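4.2 Trailer timing and fan attention

In the previous section we described how the posts were collected. We now turn to the first research question, which asks how the date of a trailer release is connected with the attention that fans give to a film before it opens. Earlier work on film promotion treats the trailer mostly as one single event, after which the interest rises and then falls. Our material suggests that this picture is too simple for sequels, where the audience already knows the story and the actors and is waiting for news.

The corpus contains 443 discussion threads from the fan forum Plustard, all of them concerning the fantasy series Murín. The series has 3 films, and the threads cover the months before the opening of the last one. We chose this series for a practical reason. The distributor, Biser, announced every promotional step on its own news page, so that the order of the announcements can be established without guessing. For many other series the first trailer appears in several versions on several channels, and it is difficult to say which of them the fans are talking about.

We divided the threads by the event which started them: an announcement that a trailer is coming, the trailer itself, a poster or still, an interview, or no outside event at all. The division was made by two coders who worked separately. Where they disagreed, the thread was read again by both and discussed until one category was accepted. Most of the disagreements concerned threads which opened with a poster but moved to the trailer after a few messages. We decided to keep such threads in the category of the opening message, even if the poster was soon forgotten.

The announcement of the trailer produced longer threads than the trailer did. This was the case for the second and for the third film. When only the date and the name of the accompanying film were known, the members of the forum wrote long messages in which they compared the novels with the earlier films and listed the chapters they hoped to see. After the trailer was shown, the messages became shorter and more frequent, and many of them only quoted a line of dialogue or named a moment which the writer had liked.

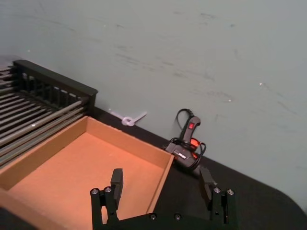
A second pattern concerns the film to which the trailer was attached. The trailer of the third Murín film was first shown in theaters, before a family drama with the same leading actor, and it was placed online only later. Several threads in our material are devoted to the question of whether one should buy a ticket for the drama only to see the trailer. The opinions were divided. Older members tended to defend the practice as a part of being a fan, while newer members complained that they lived far from a theater and had to wait. We can not say if these complaints had any influence on the decision of the distributor, and Biser did not comment on it in its public announcements.

Figure 3. Average length of messages (in words) in threads opened by a trailer announcement and in threads opened by the trailer itself, for the second and the third Murín film. Threads with fewer than 50 messages are not included.

The difference shown in Figure 3 should be read with some care. Message length is a rough measure of attention, and a short message can express strong feeling. Shearer makes a similar remark in her study of the Pedport mailing list, where the shortest messages came on the evenings when the list was most active. We therefore read a part of the threads closely, besides measuring them. The close reading supports the general result. Before the trailer, the members argue with each other and refer back to messages from earlier pages. After it, they mostly respond to the trailer and seldom to one another.

One exception must be mentioned. In June, a still from the wedding sequence was published together with an interview with the costume designer, and the thread it started became the longest in the corpus – it has over 443 messages, if the deleted ones are also counted. It deals almost completely with the dress. We have left this thread out of the averages in Figure 3, as it belongs to the category of stills, but we return to it in section 4.4.

The forum threads were last accessed on 2025-09-06. Some of them have since been moved by the moderators to a closed archive, and page numbers given in our quotations follow the state on the day of access. The comments of Jeanie Shearer on an earlier version of this section helped us to separate the announcement from the premiere more clearly than we had done at first.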